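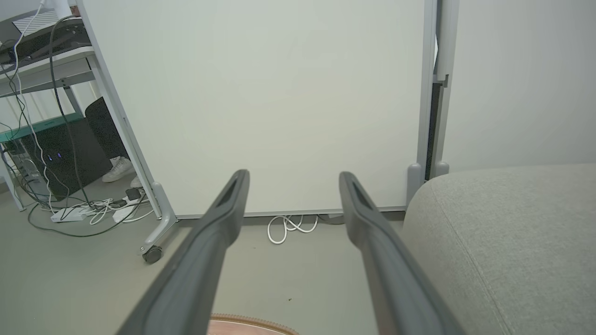
3. Données et méthode

3.1 Population étudiée

L'enquête porte sur les exploitations adhérentes des coopératives céréalières de Moltomdale et d'Illimberg. Le fichier d'adhérents, arrêté en octobre, comptait environ 2 000 entrées. Après suppression des doublons et des exploitations sans activité déclarée, 1 877 unités ont été retenues. Le questionnaire leur a été adressé par voie postale, avec une relance téléphonique.

Nous avons reçu 1 443 réponses exploitables. Les refus se concentrent parmi les exploitants proches de la retraite, ce que Riviere et Miah avaient déjà observé lors de l'enquête pilote. Aucun redressement n'a été appliqué sur l'âge ; la pondération tient compte uniquement de la surface et de l'orientation technique.

3.2 Mesure de l'engagement coopératif

L'engagement est mesuré par trois variables : la part de la récolte livrée à la coopérative, la présence aux assemblées de section et l'exercice d'un mandat, passé ou en cours. La première est tirée des bordereaux de livraison, les deux autres sont déclaratives. Les livraisons faites au négociant privé Rey sont connues pour 833 exploitations seulement et n'entrent pas dans l'indice principal.

La figure 2 présente la construction de l'indice.

Figure 2. Variables retenues et ordre d'agrégation. Les mandats exercés dans l'union Bido sont comptés avec ceux de la coopérative d'origine.

3.3 Limites

Les deux territoires diffèrent par la taille des sections, plus petites à Illimberg, où l'accès à un mandat est de ce fait plus fréquent. Nous avons donc estimé les modèles séparément avant de les regrouper. Les entretiens conduits par Solange Riviere auprès d'anciens présidents de section servent à interpréter les écarts et ne sont pas codés. Kasun Miah a vérifié l'appariement des bordereaux avec le fichier d'adhérents.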